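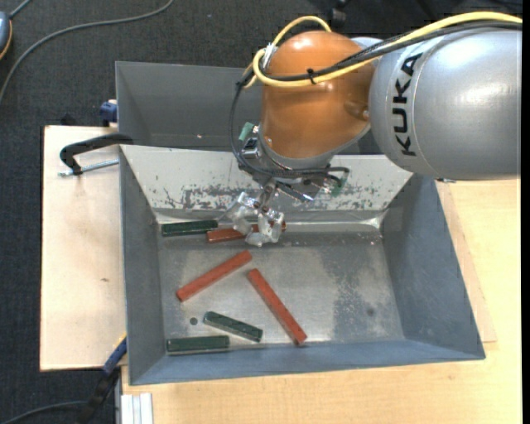 A KUKA arm over a gray sheet-metal bin.

Drita Stoyanova had beans in her coat pocket when we met. She put them on the café table before she'd even ordered, purple ones with a cream splotch, and told me to take a few home. I did, and they're on my windowsill right now (I have no idea what I'm doing with them).

She grows beans for seed outside Plukstead, on a rented strip behind the old dairy, and she's been at it long enough that people mail them to her from all over. Last season she had 290 kinds in the ground. I asked if that was a lot and she laughed at me for a good while.

"It's a stupid amount," she said. "My sister told me to stop at fifty. She was right! But then somebody sends you a jam jar with their grandmother's name on it, and what are you going to do, make soup?"

The purple ones are called Drovitz, after the village her mother's family left. They came over in the lining of a suitcase, or that's the family version. Drita isn't so sure.

"My uncle says suitcase, my mother said a sock. I think somebody just wrote home and asked for some. But they taste like chestnuts and they don't mind a cold May, so I don't care how they got here."

I'd always figured saving seed was complicated, so I asked her to talk me through it like I was a kid. You leave the pods on the plant until they rattle. You pull the whole thing up if rain is coming and hang it in a shed. Then you shell, and shell, and shell some more, usually in front of the TV.

"January is when I find out what I did wrong," she said. "I go through the jars and there's always one with no label. Always. I wrote 'the good one' on a lid once. Which good one?"

We got off the subject for a while there, onto her knees and the price of fence wire and whether the bakery at Nikolovski has gone downhill (she says yes, I say only the rye). When we came back around I asked about selling. She tried it for 2 years, at a stand, and hated the part where people wanted a picture on the packet.

"I can't draw a bean. It looks like a kidney. So now I swap, and if you've got nothing to swap you can come weed."

The one she still wants is a yellow pole bean called Brirano. She grew it once, gave most of it away and lost the rest to mice. She's written to everyone she gave it to and heard back from a man who ate his.

"He said they were delicious," she told me. "I was so mad. I asked him how he cooked them."

With garlic and a bay leaf, he said.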